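Darnico Open Day: Frequently Asked Questions
Last updated 07/06/2025

Where do I check in?
At the Lelcombe building, ground floor reception. Bring a photo ID. Badges are printed on arrival and must be returned when you leave.

How long is a visit?
Each group gets one hour: 15 minutes of introduction by Shengli Xue, 30 minutes at the table, and the rest for questions. Groups are limited to 7 people.

What will the robot be doing?
Handling cloth. The demonstration uses one arm with a two-finger parallel gripper, working on a white tabletop with a purple cloth and a few ordinary desk items. The cloth is left bunched up. A folded cloth has known edges and corners; a crumpled one has to be picked by whatever ridge or peak the system can find.
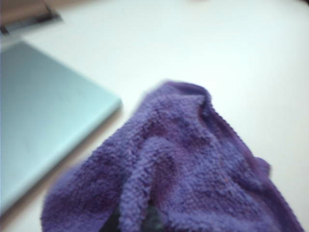
Grasp selection runs on the current view only. No model of the cloth is stored between attempts, so two attempts on the same pile may start at different points.

Is the arm remote controlled?
Both modes are shown. Chukwuemeka Ajayi operates the arm by hand for the first part of the session, then switches to the trained policy. The mode is shown on the operator screen.

How much data was the policy trained on?
2,052 recorded episodes, all collected on site since February. Failed grasps were kept in the set and labeled.

Does it ever fail?
Yes. Typical failures are closing on too little fabric, closing on nothing, and dragging the cloth without lifting it. The operator does not correct these during a policy run. The run ends at the time limit and the table is reset.

Can the cloth be placed on top of other things?
Yes. Start positions include the bare table and flat objects such as a closed laptop. On a raised surface the fingers must stop higher, and the height is estimated again before each descent.

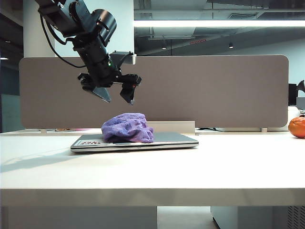 Approach speed is reduced for the last part of the descent in all cases. Visitors often take this for a fault. It is a setting.

Can I try it myself?
Visitors aged 16 and over may operate the arm by hand for a few minutes. Sign the form at the desk first. Keep hands off the table while the arm is enabled.

May I take photos?
Yes, without flash. Please do not photograph the operator screen.

Are the slides available?
Shewit Mersha sends them to all registered visitors within a week. The Caltine software manual is not included.

Who do I contact about a school or company group?
Hanyu Han, visits desk. Give the group size and two possible dates.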